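Refinishing floor in a rental, how long before furniture goes back?

hundberg_dad
Landlord at our Wodbridge place is letting me put a new coat of polish on the living room floor. The jug says 12 hours before furniture. My neighbor waited 32 and still got dents from the couch.

plankandnail
Twelve is fine for chairs. I'd give a couch three days.

berkodero50
Disagree. Three days is overkill for polish. You're thinking of polyurethane.

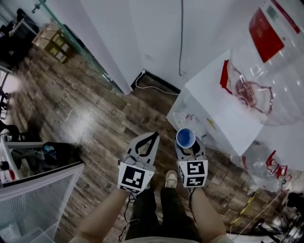
mopwater
Does it matter if the old polish is still on there?

plankandnail
Strip it first if it's yellowed or peeling. Otherwise wash it, rinse twice and let it dry overnight.

berkodero50
Rinse once. Twice is how you get water in the seams.

hundberg_dad
OK, going with one rinse and felt pads under the couch. Starting Saturday, two thin coats.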